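The jumper problem

Every October the same advice comes round. Lay the knitwear out, fold it in thirds, stand it in a drawer like files in a cabinet, and the winter will look after itself. I have tried it for two years running and have my doubts.

The trouble begins with the jumper. Shirts have edges and seams that tell you where to go. A chunky knit has opinions of its own. Pull one sleeve straight and the body slides off to one side, and the hem you thought you had squared is suddenly a triangle.

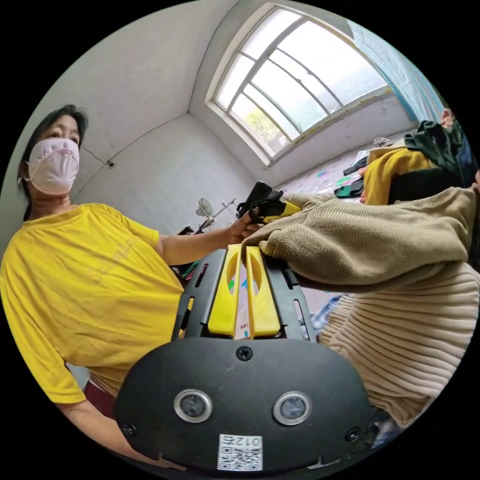 Selma Kneževič, who ran the knitwear counter at Darnton for six winters, is blunt about the drawer method. "It was made for T-shirts," she told me. "Someone looked at a jumper and hoped." She folds hers once down the middle, arms laid back, then in half, and stops there. Thirds, she says, put a crease across the chest that you end up wearing to work.

Then there is the question of where to do it. The books assume a long, clear table, which few of the people I spoke to own. Most of us use the bed, and a bed gives. Smooth one end of a sleeve and the other end sinks.

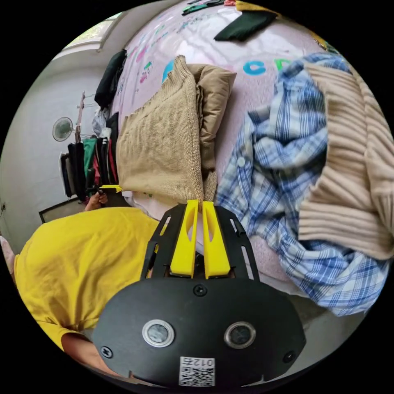
Man-sik Noh swears by a wipe-clean cover, which he says stops wool catching on the blankets. I borrowed one. The jumpers did glide about nicely, including when I wanted them to stay put.

Shops would like to sell us a way out. The Cinulura folding board costs up to £102, depending on the hinges, and managed my cardigan in two goes. My hands managed it in one.
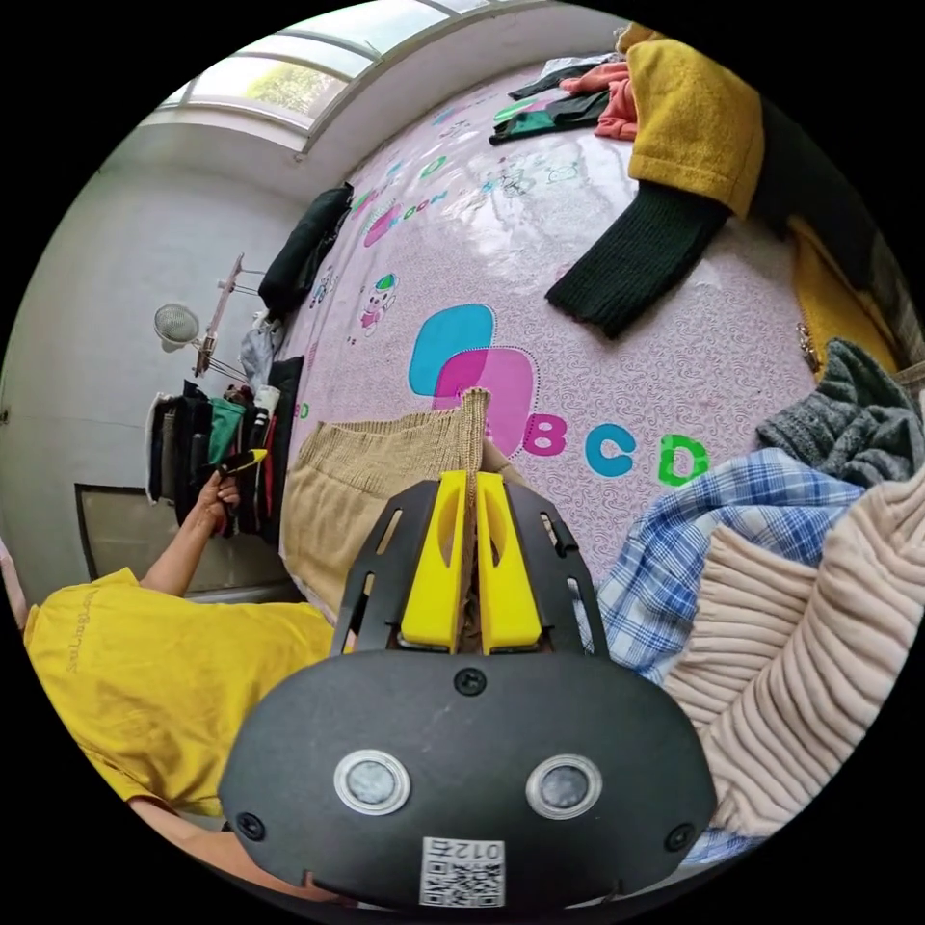
Ribbing is the one part I have come round to. Take hold of the band, where the knit is firmer, and the rest is easier to steer. Yoon-hee Ha taught me that in June, the wrong month to be handling wool, and it has lasted better than anything I paid for.

My drawer, meanwhile, is back to a heap, with the grey one on top.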